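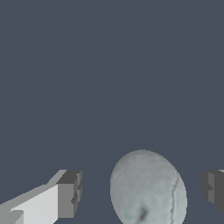 3. Gathering the demonstrations

A policy that learns by imitation can only be as varied as the examples it is given, and for the Dumton set we put most of our effort into making the starts of our episodes differ from one another. It is easy to collect a large number of grasps that all look alike: the operator finds a comfortable approach, repeats it, and the learner picks up the habit along with the skill. We wanted the opposite, and in simulation we could have it cheaply! The wrist view in Figure 1 is a good case. The fingers are open and the rounded object sits much nearer the right one, with a wide gap on the left, so closing straight away would bring the right finger into contact well before the other. A person sees this at once and shifts the hand over. A learner trained only on centered approaches has never had to, and we consider these small sideways corrections the most valuable part of the whole collection.

Figure 1. Wrist view with the gripper open and the object off center between the fingers.

3.1 Operators and sessions

All demonstrations were recorded in the Asport simulator by people steering the gripper with a handheld controller. The set holds 108 episodes, of which 90 are used for training. The rest were put aside before any model was fitted, and we did not look at them while choosing settings. Episodes end when the operator presses the stop button. There is no automatic success check during recording; we tried one in our first trials, in April, and found that it cut episodes short while the operator was still adjusting a grasp. Those adjustments are exactly what we are after, so the check came out, and success is now labeled afterward from the stored object positions.

Operators were asked to move at whatever speed felt natural and to keep going after a mistake. A missed grasp followed by a second try stays in the set as one episode. We were surprised by how useful these turned out to be. Of the training episodes, 31 contain at least one retry, and removing them hurt the learned policy more than removing the same number of clean ones picked at random (Section 5). The retries show the hand backing off, lining up again, and closing a second time, and there is almost no other place in the data where the learner can pick up that sequence.

3.2 Two views of each episode

We render every episode from 2 cameras. The wrist camera moves with the hand and gives the learner a close look at whatever lies between the fingers. It is a wonderful signal near contact and a poor one everywhere else: often the object shows only in part along the bottom of the image, and the plain backdrop offers very little to judge distance by. The outside camera makes up for some of this. It keeps the shape of the arm in sight, and from it the learner can tell how the wrist is turned and which way the hand is facing.
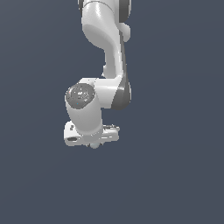
Figure 2. Outside view of the arm, with the gripper hand below the wrist.

We kept the background a single flat blue-gray in both views. Our reason is practical. With a fixed number of demonstrations, we would sooner spend the variety on object placement and hand motion than on scenery, and we add changes of color and brightness later, as augmentation, when the images are loaded. The price is that we can say nothing yet about cluttered scenes. In the outside view of Figure 2, for instance, nothing stands around the arm and no tabletop is drawn, so an image like this one tells the learner about the pose of the arm and nothing about where the target might be. Images of this sort are kept. A policy has to cope with them, and leaning on joint readings when the cameras have little to offer is a skill we are glad to see it learn.

3.3 Storage and replay

Each episode is stored as a list of joint positions, gripper commands and object poses, and the images are rendered afterward from that list. Separating the two has paid off many times over. When we moved the outside camera midway through the project, we rendered every episode again overnight and lost nothing. It also means that other groups can choose their own image size, or put in a camera of their own, without collecting a single new demonstration. Replay is exact on the machine that made the recording. On other machines we saw small drifts in object pose after contact, so the stored poses, and not a fresh run of the physics, are used whenever images are made.

3.4 Relation to earlier sets

The Bailly set uses the same kind of controller but begins every episode from one fixed hand pose, and Dornen varies the pose while keeping the object centered under the hand. Ours varies both. We trained the same network on all three, with the same number of episodes from each, and report the comparison in Section 5. The recordings and the rendering scripts are available as they stood on July 21, 2023, and episodes added after that date are kept in a separate folder so that the results given here can be reproduced.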